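Bito handheld demonstrations, progress to the end of January

We're very happy to tell you that the team at Asadari has now recorded 415 of the 600 demonstrations we promised, and the work is finally moving at a nice steady pace! 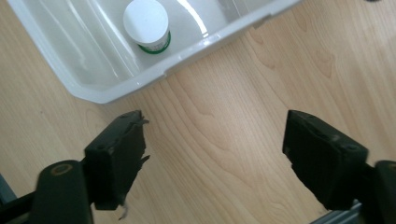

Bin task: the white-capped container in the translucent white bin, fingers open.

The finger pads are getting scuffed, so we'd like to order 6 new pairs, and we expect to record 20 demonstrations a day through February.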